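子ども用プレイマットのお手入れ方法(ジョイントなしの一枚ものタイプ)

三月に入って窓を開けられる日が増えてくると、わが家では毎年、床に敷いているプレイマットを丸ごと洗う日をつくります。ふだんの拭き掃除だけでもまあまあきれいには見えるのですが、縁の折り返しや裏側には、パンくずやら髪の毛やら、思った以上にいろいろ入り込んでいるものなんですよね。少し手間はかかりますけれど、午前中に始めれば夕方には元の場所に戻せますから、どうぞお茶でも飲みながら、のんびりお付き合いください。

用意するもの
・中性洗剤(台所用で大丈夫です)
・ぬるま湯 40度まで
・やわらかいスポンジと古い歯ブラシ
・乾いたタオル数枚
・掃除機
・重曹(においが気になるときだけ)

手順1 まずは掃除機から
いきなり濡らしてしまうと、細かいほこりがマットの表面に貼りついて、かえって面倒なことになります。両面にゆっくり掃除機をかけてください。ブラシ付きのノズルをお持ちなら、そちらのほうが表面に傷がつきにくいです。
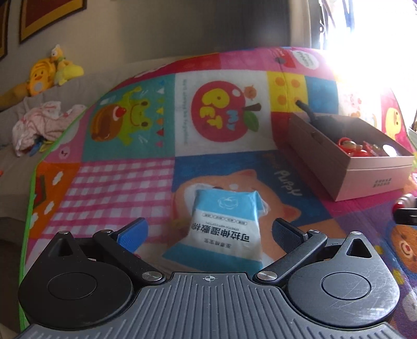
掃除機をかけ終わったら、洗剤液を作ります。ぬるま湯1リットルに洗剤を小さじ半分ほど。少ないように感じるかもしれませんが、濃くするとすすぎが本当に大変で、私は最初の年に欲張って入れすぎ、いつまでもぬるぬるが取れずに半日つぶしてしまいました。

手順2 区画を決めて拭く
大きなマットは、端から順に、タオル一枚分くらいの広さで区切って進めると拭き残しがありません。絵柄のある面は円を描くようにやさしく。強くこすると印刷が薄くなることがあります。継ぎ目や溝は歯ブラシの出番です。

クレヨンの跡には、洗剤の原液をほんの少し指につけてなじませ、五分ほど置いてから拭き取ります。油性ペンは、消毒用エタノールで落ちる場合もありますが、素材によっては色まで落ちてしまうので、必ず裏の隅で試してからにしてくださいね。うちで使っていたPadolisのマットは平気でしたが、その前のEdixのものは少し白っぽくなってしまって、しばらく悲しい思いをしました。 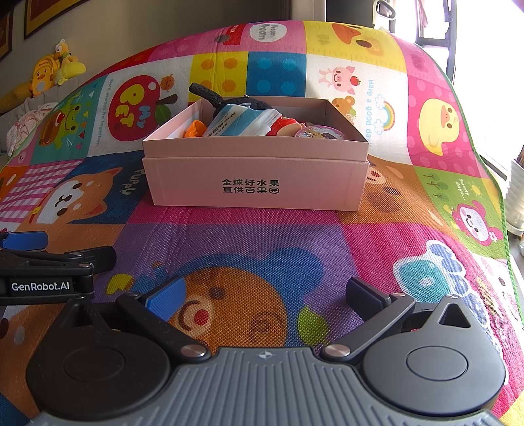 動物の絵が入ったカラフルなマット。奥のほうはソファの上まで広がっています。

手順3 水拭きを二回
固く絞ったタオルで、洗剤が残らないように二回拭きます。小さなお子さんは顔をつけて寝転がったりしますから、ここだけは丁寧に。手のひらでなでてみて、きゅっとした感触になっていれば十分です。

手順4 陰干し
直射日光に当てると反りや色あせのもとになります。風の通る日陰で、椅子の背などにふんわりかけて、途中で一度裏返してください。折り目をつけたまま干すと、そのまま癖になってしまいます。

においが残るとき
重曹を薄くふりかけて一時間ほど置き、掃除機で吸い取ってから、もう一度水拭きします。粉が溝に残りやすいので、歯ブラシでかき出しながらどうぞ。

敷き直す前に
床のほうも忘れずに乾拭きを。マットの下は湿気がこもりやすく、湿度が80パーセントを超えるような梅雨どきは、とくにカビに気をつけたいところです。週に一度、端をめくって風を通すだけでもずいぶん違います。

端が丸まってしまったときは、裏向きに巻いて一晩置き、翌朝広げ直してみてください。それでも浮くようなら、つまずくと危ないので、滑り止めテープを四隅に貼っています。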